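The Second Bench at Heda

The packing floor at Heda starts at 4 in the morning, and for most of its history it started with a sore back. The company fills mixed grocery orders for corner stores, school kitchens and food pantries. A store that can't use a full case of anything sends in a list, and somebody at Heda walks the shelves, pulls the items by hand and packs them in a tote. On a busy morning in May the building sends out 800 totes before lunch.

Sumathi Naidu packed totes for 17 years. She still works on the same floor, but she hasn't lifted a full one since last fall. Her job title now is cell lead, and the cell is a group of arms that pick canned and boxed goods and set them down in the order the tote needs them. She loads the programs, watches the first few picks of every run and gets called over when something stops.

"I was good at packing," she says. "I could look at a list and know how it would sit. They wanted me because of that. The arm doesn't know what goes on the bottom until one of us tells it."

Heda bought the arms from Vemton, a small integrator two hours up the road. The contract took most of a year to settle, and much of that time went to a question neither side had expected to spend long on, which was cans.

Boxes had been easy. A box has flat sides, and it stays put when it is pushed. Cans come in different widths and heights, and the short wide ones that hold fish are the worst of the lot. There is little side to hold. If the fingers come down too far they meet the shelf, and if they stop too high they close on the rim and the can tips. Two brands that look the same size to a shopper can differ enough to matter to a machine. Labels cause their own trouble, as paper slides against some finger pads and grips on others.

Raghavendra Iyer runs the test benches at Vemton. He says the first trials were done with one can in the middle of an open table, and they went so well that he distrusted them. Real shelves are crowded. So his group began putting cans close together, mixing brands and stacking them at different levels, and the numbers got worse right away. They stayed bad for months. The changes that finally helped were small ones: a softer pad, a slower last inch, and a rule that the arm backs off and tries again from another side when it feels something it didn't plan on.

Heda sent people to watch. Naidu went up four times and came back with a list each time. Her lists were about things the engineers had not asked about. What does the arm do with a dented can? Does it wait if a person reaches in? Who decides that a can is too damaged to send? At Heda that last question had always been answered by whoever was holding it, and she wanted it to stay with a person. It did. Anything the system isn't sure about goes to a side tray, and a packer looks at it.

The side tray turned into a job in itself. On the morning I visited, Krishnamoorthy Mathew was working it, with a scanner in one hand and a roll of tape on the bench. He used to drive a pallet jack. The work is lighter now, he told me, and it is also more boring for long stretches, and then everything arrives together. He would like a second person on the tray during the first two hours. Management is considering it.

The count of people on the floor has changed too, and there is no point in leaving that out. Before the arms, Heda had 31 packers on the early shift. Some moved to the loading dock, some to a new returns area, and some took a payment and left. The company says it laid off none of them. Several former packers I spoke with agreed with that as a statement of fact and disagreed with it as a description of how it felt. The people who left were mostly older, and the dock jobs they were offered started later in the day and ended after their grandchildren were home from school.

Pay is the other sore point. Cell leads earn more than packers did. Tray workers earn the same as before, although they now have to learn a screen, a scanner and a set of fault codes. Kavitha Chowdary, who handles training, has asked for a pay step tied to the fault codes. She teaches them in short sessions at the start of shift, with the arms powered down, so that new people can put their hands where the fingers go and see how the parts move.

Injuries are down, by every account. Shoulder and wrist complaints used to come in steadily from the canned goods aisle, where one packer might lift the same tin hundreds of times before a break.

The bench work hasn't stopped. Every time a store asks for a new item, someone has to find out whether the gripper can handle it, and a change in packaging can send an old item back to the start. Tuna comes back more than most things.

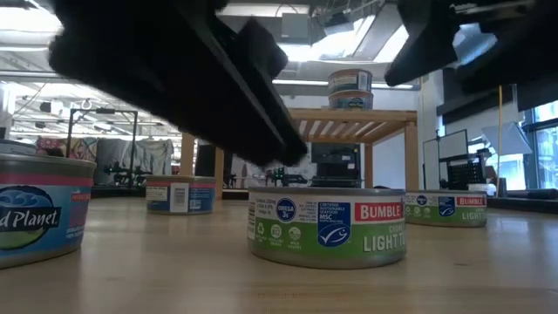
Dwight Boychuk thinks the company should have brought the packers in before it signed anything. Asking them four months after the first quote, he said, meant the big decisions had been made and they were left to argue about trays. He would have put the money for one of the arms into lift tables and kept the crew whole.

Naidu has heard that argument and agrees with part of it. She would have liked the lift tables as well. But she remembers what her hands were like at the end of a week, and she doesn't want to go back to the aisle.

Another food distributor, Talavera, has asked to see the cell, and Heda has said yes. Naidu will lead the visit. She plans to start them at the side tray and have Mathew explain it, and to leave time for the visitors to talk with the packers without a manager standing there.

The next run of arms is meant for glass jars. Vemton has started on them, and Naidu already has a list.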